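Jewellery & Accessories > Care Guides > Section 3

Sorting your bracelets into a tray

I used to keep everything in one drawer, so this section starts where I did, with a shallow tray that has raised sides (mine's red) and a soft cloth underneath.

1. Lay the cloth flat and put the tray on top. Beads bounce!
2. Put the big pieces in first, then fit the smaller ones round them.

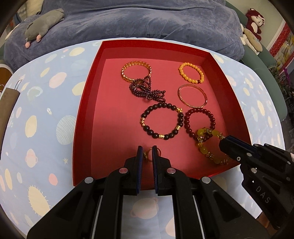 Wundside, 2023-09-28

3. Give metal bangles a corner if you can. I like my sparkly gold one at the top left, with the plain thin one over on the right.
4. Leave long strands of little beads till you've got time. My dark red ones always end up in a knot, and I loosen it with my fingertips (never a pin).

Caution: don't pull elastic bracelets to test them. I lost 18 beads under the bed that way in May.

5. Rings go near the front edge, where you'll spot them.

Note: earrings can wait outside the tray until the bracelets are settled. Hoops love to hook themselves on to beads, and undoing that is so fiddly.
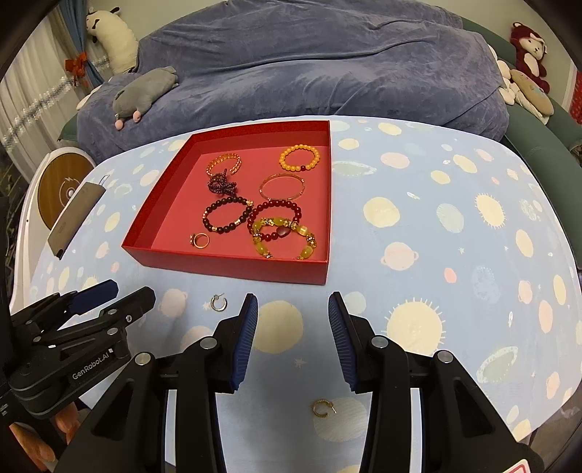

Once they're all in, I check the joins and clasps, wipe anything dull with a dry cloth and put worn elastic aside for restringing. Marites Galang showed me a double knot for that, and it's in Section 5.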